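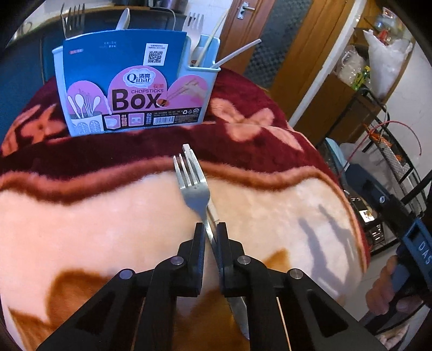
Fork and stick, plush blanket

From: Consuelo Bustamante
To: Salameh Players members list
Subject: Re: [members] Spring cabaret, running order and the second half

Hi all,

Replying to Afonso's message from last night. I have kept the parts I'm answering and trimmed the rest.

> The first half ran 12 minutes over at the read-through and I think
> we have to lose a number. My vote is the tango, because it needs the
> floor cleared twice.

I timed it again from the recording and the tango is not where the time goes. The number itself is under four minutes. The long stretch is between the opening medley and the first monologue, where we have three people changing shoes and no one on stage. If the piano keeps playing under that change and the emcee comes on early, we get most of it back. I would like to try that at the next rehearsal before we cut anything.

If we still run over, I would rather trim the audience song. Two verses is plenty. People start looking at the menu by the third.

> Do we know yet how many seats we are allowed? I have heard two
> different numbers.

The Ganivon has 216 seats in the main room if we use rows. With cabaret tables it drops to 100, and that is the number we are working with for all performances. The 435 figure that went out in the earlier email was total tickets sold last year across the whole run. It should not have been in the paragraph about capacity. Please use 100 if anyone asks you.

Tickets are on sale now through the box office window and the website. Members can reserve two each before the general list opens in May. Send me your names and which night. I can't hold seats from a verbal request at rehearsal, I will forget.

> The lighting plan still has the old follow spot position. Is someone
> redoing it?

Yes, I have the new version. The follow spot moves to the rear balcony on the left side as you face the stage, and the old spot by the pillar goes to the sound desk. The cue sheet has been renumbered from the start of Act Two. If your script has the green cover, it has the old cues. The ones with the white cover are correct. There is a stack of white ones in the rehearsal room next to the kettle.

> For the torch song I want the singer to start in the house and walk
> up through the tables. The venue said something about the aisle.

They said the center aisle has to stay open at 44 inches and nothing can be placed in it, including chairs pushed back from the tables. A person walking through is fine. What they don't want is her sitting on the edge of a table partway up, as we had it. She can stop and lean, or she can use the steps at the front. Afonso, can you reblock that with her before the tech run? The microphone is wireless, so the cable problem we had last time doesn't come up.

> Costumes: are we renting the tailcoats or not?

Renting. Zorkolura gave us a price of $741 for the full set including the top hats and one cleaning. That is more than I wanted to spend, but the ones in our storage don't fit anyone in this cast and two of them have moth damage in the lining. I need jacket size, sleeve length and hat size from everyone in the finale. If you don't know your hat size, measure around your head just above the ears and send me that in inches.

> Last thing, the band wants to know about the break.

Twenty minutes, with the bar open. The band gets the small dressing room and their own water this time. The drummer asked if he could leave his kit set up between shows and the answer is yes, as long as it is behind the curtain line.

A few other items that weren't in Afonso's message:

The program goes to the printer soon. Bios should be 60 words or less. I have cut three of them already and will cut the others without asking if they come in long.

Rehearsal starts at 6:30 p.m. from now on, not 7. The door code is the same.

The Zomex piano tuner is coming in the morning before the first tech, so please don't move the piano after that. If it has to move for the tango, we will mark both positions with tape beforehand.

Thanks,
Consuelo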